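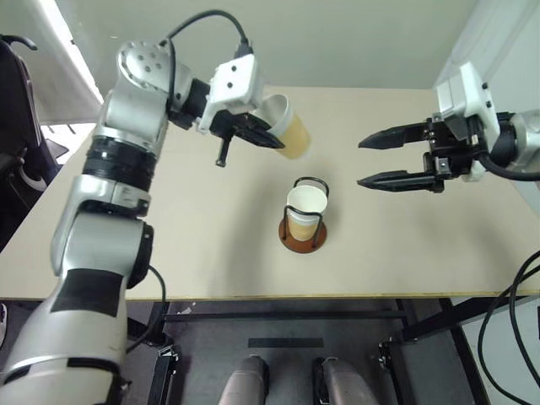
Wanted: guests for the robot open day at Stamer Hall

Jevuren Robotics is opening its workshop to the neighbours this October, and we need people to come and be neighbourly at it. The open day runs on Sunday from 11 until the biscuits are gone. Before the doors open to everyone, we are looking for demonstration guests: ordinary people who will sit with us for an hour, watch a two-armed robot handle paper cups, and tell us what they make of it.

No experience is needed. An engineering degree will not be held against you, though please let the others have a turn at the questions.

What the work involves

Guests come in small groups. You will watch the cup demonstration, in which one arm tilts a paper cup over another cup standing in a wire holder, and then watch it again, and probably a third time. Robots are patient and so, we hope, are you. Afterwards you fill in a short form. Last year's form had 800 words of instructions at the top and Radymyr Kostiuk has been persuaded to shorten it.

We are especially keen to hear:

- at what point you stopped understanding what the arms were up to
- whether the speed made you nervous, bored or both
- what you would want explained to your mother, or your nine-year-old

Later in the session you can ask to see a task set up your way. Radymyr will say whether it can be done on the day. He says no quite often, but he says it kindly.

Who we want

Anyone aged 16 or over, from any line of work. Café staff would be very welcome, as we suspect you have opinions about pouring. So would people who have never cared for robots and don't plan to start. Staff and contractors of Jevuren or Nzioka can't take part, and neither can their households - sorry, Mervyn's family.

What you get

A $25 grocery voucher, lunch, and a colour-printed certificate that will impress no employer. We can cover bus fares if you keep your ticket. Parking is at the Fivex yard next door, through the second gate. The first gate belongs to a man with a tow truck.

The workshop is on the ground floor with step-free access and a wheelchair-accessible washroom. Please wear closed shoes and stay behind the yellow line once the arms are moving.

How to apply

Send your name, a phone number and two or three lines on why you'd like to come to Mervyn Heywood, Stamer Hall, Room 313. Drop it through the slot or leave it at the front desk. A résumé is not required and will be used as scrap paper. Mervyn rings everyone back, generally at suppertime.

Print this page | E-mail this page

Recent notices
Evening front desk assistant, Stamer Hall
Call for judges: Fivex junior bridge-building contest
Nzioka workshop talks: autumn program
Lost property from the last open day (mostly umbrellas)

Contact: Front desk, Stamer Hall, ext. 511 | © Jevuren Robotics | Back to top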